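Chapter 4
Waste and liners

By the end of this chapter you should be able to:
choose a liner of the right size for a bin
empty a small bin and fit a fresh liner
record the job on the room sheet

Small bins are the first thing most trainees are asked to deal with, and the task comes up in every room on the round. At the Britstead offices, one evening cleaner is responsible for 63 of them, spread over two floors. Small faults in method soon add up over a shift.

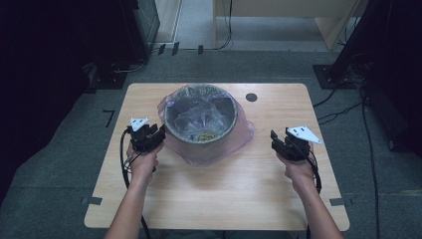

A liner should be wider than the bin it goes into, so that the top can be folded down over the rim. Too little overhang and the liner slips inside when rubbish is dropped in. Too much and it trails on the surface around the bin – untidy, but easily put right by tucking or rolling the edge.

4.1 The material

Liners for office bins are made of thin plastic film. Many are tinted, and some sites use a different tint for each kind of waste. Check the site list before you start.

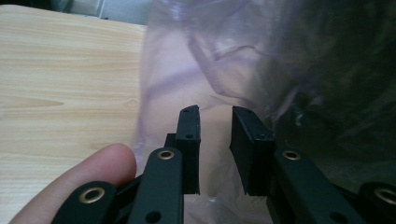 Photo: Jarosław Pawlak / Virketgate Training

Thin film creases easily and its layers cling together. To open a new liner, rub the top edge between finger and thumb until the two sides part, then shake it once to let the air in.

4.2 Taking out a used liner

Gather the edges towards the middle before lifting. Hold the neck closed with one hand and press out spare air gently, keeping your face turned away.

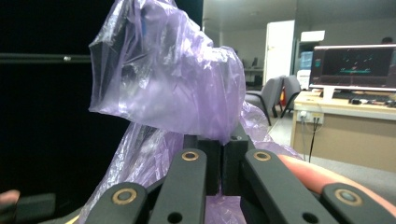 Never push waste down by hand. If the liner is heavy, support it from beneath with a second liner and tell your supervisor, Rhodri Howells in the case studies that follow. Allow some 20 seconds for each bin.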